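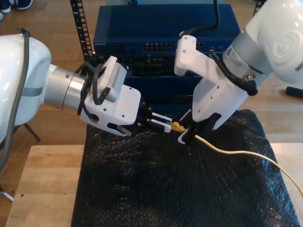

Marites Catacutan told us in the first week that we would find what we wanted to find, and that the dorm internet would still be slow when we were done. She had heard the same complaint every September and had seen two earlier groups try to prove it. We wrote her remark on the first page of the project notebook and it has stayed there.

The question we were given was whether paying for a faster plan makes a difference a student would notice. Kimau Hall moved from the old Janex plan to the Waveck plan over the summer. The notice in the lobby said the new plan was "up to 300" megabits per second. The words "up to" did not get much attention at the floor meeting. They got a lot of ours.

What we did

We ran a speed test from the same laptop in 16 rooms, three times a day: before breakfast, after lunch and at 9 p.m. Bilal Sabbagh wrote the short script that saved the results. Chun-hung Yeh went door to door with the survey and got 107 forms back. We had handed out 122, so the return was good, but we don't know anything about the people who kept theirs, and it would be easy to guess wrong in either direction. They could be the ones who don't care. They could also be the ones who are so fed up that another form felt like an insult.

The survey had four questions. Did you notice a change since last year? Was it better or worse? What do you mostly use the connection for? Would you pay more to keep it?

What we found

Early in the morning the numbers looked good. Several rooms came close to the advertised speed when we plugged in with a cable, and for a couple of days we thought the project would be short and dull. By 9 p.m. most of that was gone. The evening readings were uneven from room to room and from one night to the next, and the rooms at the far end of the second floor were bad on wireless no matter when we tested.

Most people who filled in the survey said the internet was better than last year. We don't put much weight on that. First-year students had no last year in Kimau Hall to compare with, and some of them answered the question anyway. Chun-hung went back and asked three of them what they had been comparing it to. Two said home. One said he thought it was the answer we were looking for.

People also seem to say "the internet" when they mean the wireless signal in their room. Those are separate problems. A faster plan brings more into the building, but it can't do much for a bedroom with two thick walls between the bed and the access point. In rooms where we tested both ways, the cable was ahead of wireless every time, often by a lot. Almost no one on the survey said they used the wall jack. One person wrote "what jack" in the margin.

About the word "speed"

We read the leaflet that came with the plan and a sales page for the Mansour home router, which one student had bought with his own money. Both use "speed" for everything. Neither says much about delay, the time it takes for a small message to go out and come back, and delay is what people complained about when they described frozen video calls and lost games. Our script did record delay, but Bilal only added it in the second week, so we have half the data we should. We have left it out of the charts. It got worse in the evening too, as far as we can tell.

The Mansour owner was sure his router had fixed everything. We tested his room with it on and with it off, on the same evening, and the two results were so close that we would not want to bet on which was which. He did not agree with this finding and asked us to say so.

Problems with our own work

Plenty. A speed test picks a server that is nearby and not busy, so it may show a nicer picture than a student gets from a real website. We used one laptop, and its wireless card is old. Twice we missed the morning round. Our best readings are also the ones from hours when hardly anyone is awake, and if we had averaged all the results together the building would have looked fine. We think that is how a lot of the averages in leaflets get made, though we can't show it.

We also have no proper measurements from the Janex year. Without them no one can say the new plan is faster in the evening, and that includes us and the housing office.

What we would suggest

Test before changing the plan again, and keep the results. Move the second-floor access point before spending more per month. Put a line in the welcome packet about the wall jacks, and have a few cables at the front desk to borrow. When Marites read the draft she said the cables would be gone by midterms.

Kimau Hall Student Projects - contact: front desk, ground floor - Text and charts copyright the project group - Back to top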